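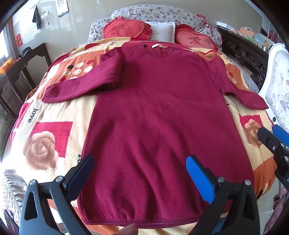 Maroon knit, face up on the bed, with the left sleeve folded across the upper body.

**FOROSGATE, 2018-09-14.** Felteck has published a revised home folding guide for knitwear that drops hangers for all sweaters heavier than 353 grams. The guide replaces the version issued in March of last year and takes effect at once for the care cards packed with the company's own garments.

The main change is in the order of the steps. Under the old guide, both sleeves were folded in together after the body had been halved. The new text has the garment laid flat on a bed or table, front side up, and smoothed from the neckline to the hem. One sleeve is folded across the chest, then the other. The hem is then brought up toward the collar in a single fold. A second fold is allowed for shelves less than 45 centimeters deep.

Guido Tedesco, who edited the guide, said the sleeve step caused most of the trouble in the earlier version. Sleeves folded late tend to bunch inside the body, and the bunch sets as a ridge across the front after a few weeks in a drawer. Folding them first keeps the thick part near the shoulders, where the knit is usually firmer.

The guide also covers pilling. Pills are to be taken off with a comb or fabric shaver while the garment is flat and before it is folded, working in one direction with light pressure. Ribbed cuffs and hems are left alone unless the pills are large.
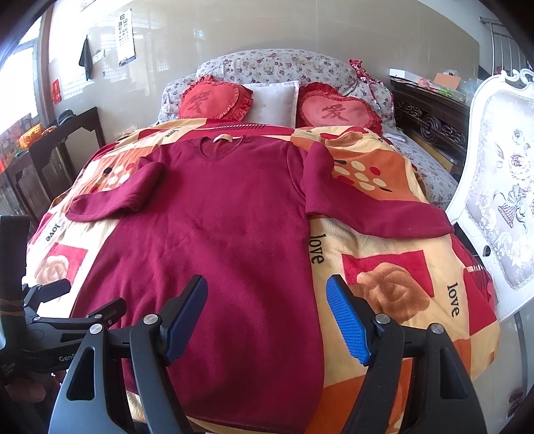

**Does the sweater have to be laid face up?**
Face up is the default because it puts the neckline in view and makes it easier to keep the two sides even. A garment with a print or raised pattern on the front may be laid face down instead, and the folds are the same.

The revision draws on a mail survey of 2381 households carried out by Trerkeo, a fabric testing firm. The survey asked how sweaters were stored between seasons and what damage was found when they were taken out. Stretched shoulders were the most common complaint, followed by creases at the front and loose cuffs. Trerkeo did not test the new folding order itself, and the guide says so in a footnote on page 2.

Surface is treated in a separate section. A fleece blanket or quilt is acceptable as a base, since its grip keeps the sleeves from sliding during the first folds. A slick cover is harder to work on. Whatever the surface, the guide asks for room to stretch both sleeves out fully before starting.
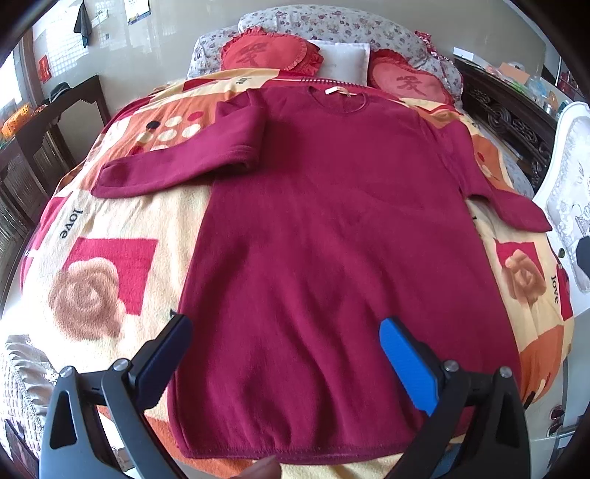

Burgundy sweater with both sleeves extended and a small fold in the hem.

Storage advice is mostly unchanged. Stacks should be no higher than the drawer allows without pressing down on the knit, with the heaviest pieces at the bottom. Plastic bags are to be left open. Sweaters kept longer than one season should be taken out, shaken, and folded again along different lines.

Felteck has left out the rolling method that appeared as an option in the earlier guide. Rolling saves space in a suitcase, but the company found the instructions were being used for long-term storage, which they had not been written for. A separate travel card is planned.

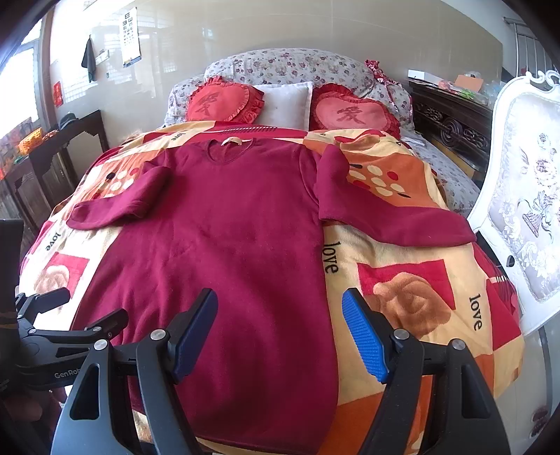
Maeve Quinlan said the hanger rule was overdue but that the weight limit would be hard to apply at home, as few people put a sweater on a scale before deciding where it goes. She would have preferred a plain rule that all knits are folded.

Printed copies of the guide are available at the Hegarty Street store in Forosgate. The care cards will be replaced as current stock runs out.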